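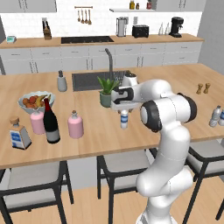 The open day at Plurnthorpe in October was the first time I had seen the Burnia simulator run by the people who wrote it. I have used the public build for a year, mostly for checking reach on a bench layout, and my results have never been as tidy as theirs. The demonstration used a kitchen island, which suits the purpose well. Small bottles, a plant, a sink with a tall tap and a bowl of fruit give the planner plenty to avoid, and a gripper hovering over a small white bottle beside a pot of spiky leaves has little spare room on that side.

Milagros Retamal ran the session. She began with the settings, and I wrote down as much as I could. The controller ran at 20 Hz on top of a physics step that was a good deal finer. The batch on the server that day was 667 episodes, with the start positions of the objects varied a little each time. Contact friction was left at the default, except for glass.

Somebody asked why the arm came in from above so often. The answer was that the side approach had been tried and the forearm kept getting too close to the taller items. Wine bottles are the usual trouble. They are narrow, they tip easily, and a planner that treats them as simple cylinders will allow a path past the neck that the real collision mesh would refuse. 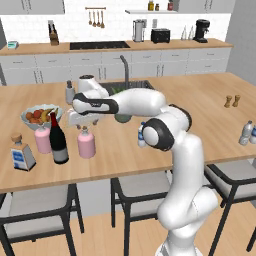

She then changed the clearance margin from 12 mm to 20 mm and ran the same start again. The path was longer and the elbow was carried higher. I would have liked a plot of joint torque beside it, but the viewer does not show one and the log export was still being rewritten.

The second half covered cameras. Burnia renders a fixed room view and a close view at the hand, and both go to the policy. The close view is the one I have had trouble with. On my own set-up the field of view was set to 80 degrees, and the fingers came out far too small. Retamal's advice was to narrow it and then check the mount offset before touching anything else. I had done it in the other order.

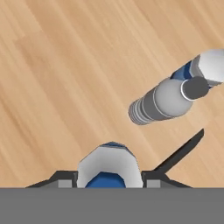
Close view over the plank floor, with a black gripper finger at lower right.

Maldonado, the planning module, will get a separate release. Arar, the logging tool, is staying inside the main build for now. I asked whether old log files would still open and was told yes, after a conversion script that has to be run once per folder.

I have since redone my camera mount in the order she suggested. The fingers are the right size. The offset is still wrong by a few millimetres in one axis, and I will look at that next.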